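Drying Time of Cotton Towels Indoors
Solange Bastos, Ademir Conceição
Advisor: Roya Dehghan
2021-04-21

2. Materials

Household cotton towels were used — one per run, washed without softener before the first weighing.
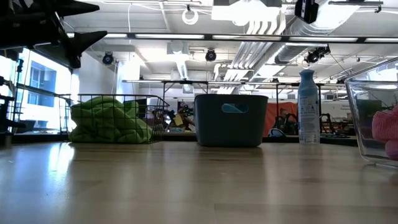

3. Procedure

Each towel was soaked, spun, and weighed every 40 minutes until its mass stopped changing. Room humidity was logged by hand. Runs were repeated 3 times.

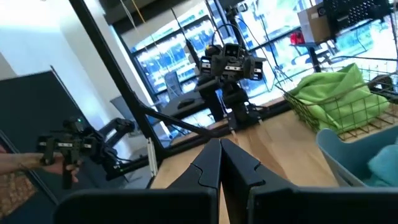
The spread between repeats was largest in the first interval. Folded towels held water longest at the inner crease, so run 2 was extended to 87 minutes past the planned end.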